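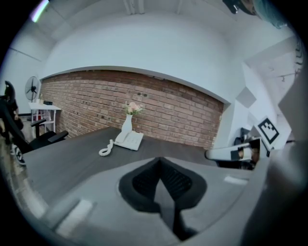 Photo: Mirjana Stojanovska / Fomus

4.2 Comparing the View from Two Grippers

Use this procedure to compare the Kozma gripper with the Girkemach gripper at the same desk position.

1. Set the controller to hold mode.
2. Hold the gripper above the desk top. The gripper body should fill the lower center of the camera view, with the wall behind the desk still visible.
3. Confirm that the marker square on its white bracket is in view.
4. Record 400 frames and save them under test code 3010.
5. Change to the second gripper and repeat steps 2 through 4.

Note: Do not move the telephone, the vase or the chair between runs.

Caution: Keep fingers clear of the gripper when hold mode is released.

If the second run contains fewer than 339 usable frames, discard both runs and start again.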